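Flomside Bedding Notes: README

A written collection about making, stripping and tidying beds
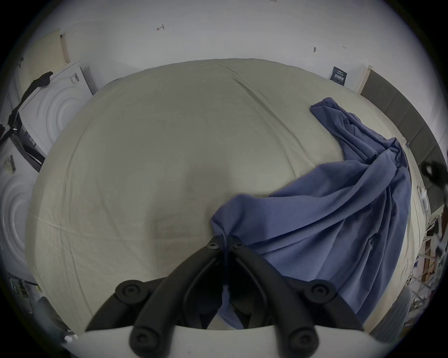

Beds take up more of a household's week than most of us ever sit down and reckon, and this collection grew out of a wish to write down, in plain words, how people go about making them. It began as a few pages of my own and grew a good deal once Eilidh Carnegie started sending me hers (long, generous letters, full of crossings-out). We write about fitted sheets and flat ones, covers and throws, pillows and the things that end up under pillows. A good many of the notes deal with the middle of the job, when the bottom sheet is on and the next layer hasn't been settled. A pale cream fitted sheet with a few faint creases and a blue cloth lying rumpled across the right half of the bed, its folds hanging over the side of the mattress, is just the sort of moment we kept coming back to, and there is a whole folder for it.

What is in the collection

There are 50 notes in all, each in its own text file, and they sit in 4 folders. The folder names are the ones we used among ourselves from the start, and by the time it occurred to us to choose better ones everybody was used to them.

kudatitz: Getting the bottom sheet on. Corners, deep mattresses, shallow mattresses, sheets that ride up at the foot of the bed in the night, and what to do when you have put the long side where the short side goes. If you only read one folder, I would start with this one.

dumby: Loose covers, throws and blankets, from the moment they are picked up to the moment they lie flat. Also the reverse, taking them off and folding them. The longest note in the collection is in this folder and concerns a king-size blanket and one rather short person, namely me.

lencho: Smoothing and straightening. Creases, wrinkles near the corners, evening up the overhang on the two sides, and pillows last of all.

strip: Taking everything off again on wash day. We never did find a nice name for it.

How each note is laid out

Every note starts with a title and a line saying what is on the bed at the beginning. After that comes the body, written as a person would tell it to a friend standing in the doorway, and then a last line saying how the bed is left. Some writers stuck to this beautifully and others wandered (I am one of the wanderers), so please don't rely on the last line being exactly one line. In a handful of notes it is a whole paragraph about the cat.

A short one, to give you the flavor, from the dumby folder:

Title: Throw pulled up from the side
Start: Fitted sheet on, throw bunched on the right half of the bed and hanging off that side.
Body: Stand at the right side. Find a hem before you do anything else, because pulling from the middle just makes a tent and you will have to put it down and begin again. Once you have a hem, follow it along with your other hand until you come to a corner. Lay that corner at the head of the bed. Go back for the second corner, walk it around the foot to the far side, and pull gently until the twist comes out. If there is a thick fold still sitting in the middle, lift the edge and give it one good shake so that the air gets under.
End: Throw flat, a bit more hanging on the right than on the left. Left it.

That "left it" tells you something about the spirit of the thing. We asked people to write what they do, and most people stop a little before perfect.

Words we use

Bottom sheet means the fitted one with elastic. Top sheet is the flat one, and plenty of our writers don't own any. Cover is anything that goes over the sleeper and has something inside it. Throw is a single layer of cloth laid over the bed, whatever its size. Overhang is the part of a cover or throw that goes down past the edge of the mattress. Near side and far side are always given from where the writer is standing, which does mean they swap over when the writer walks around the bed. I tried to fix this in the older notes and made two of them worse, so I have stopped.

Who wrote it

Eilidh and I wrote the first 20 notes between us. Berhanu Worku wrote the whole of the strip folder, and he also read everything else for sense, which was a kindness and took him most of June. The remaining notes came from friends, neighbors and relations who were good enough to let us tidy their spelling. Berhanu's notes are the easiest to follow by a long way. He does the pillowcases first, puts the small things inside one of them, and carries the lot to the machine in a single trip, and I have done it his way ever since.

Things to know before you use it

The beds are mostly doubles. Bunk beds turn up in 9 notes, and these are shorter and crosser than the others. There is nothing on cribs or on hospital beds, and I would love to have both if anyone feels able to write them.

Ironing is left out. We had a long back-and-forth about it and in the end decided it belonged with laundry.

A few notes in lencho contradict one another on whether to smooth from the center out or from the head down. Both are left in as written. Eilidh is firmly for the center; I go from the head down, and my sheets look no worse than hers.

Some older files have the word "duvet" where later ones say "comforter." They mean the same thing here and you can swap them freely.

Adding a note

Please do! Write it just after you have made the bed, if you can, while your hands still remember what they did. Use the title, start, body and end layout, save it as a plain text file, and put it in whichever folder seems closest. If it fits two folders, choose the one where the trouble was. Say what sort of bed it is and whether you were on your own, as a second pair of hands changes nearly everything with a large cover. Leave out the names of other people in your house unless they are happy to be in it.

Corrections are welcome too, particularly to the near side and far side business.

Still to do

Finish the note on putting a cover on by the rolling method, which stops halfway through the rolling. Find out from Berhanu which bed "the other bed" is in his second note. Split the long king-size blanket note in two, or talk me into shortening it.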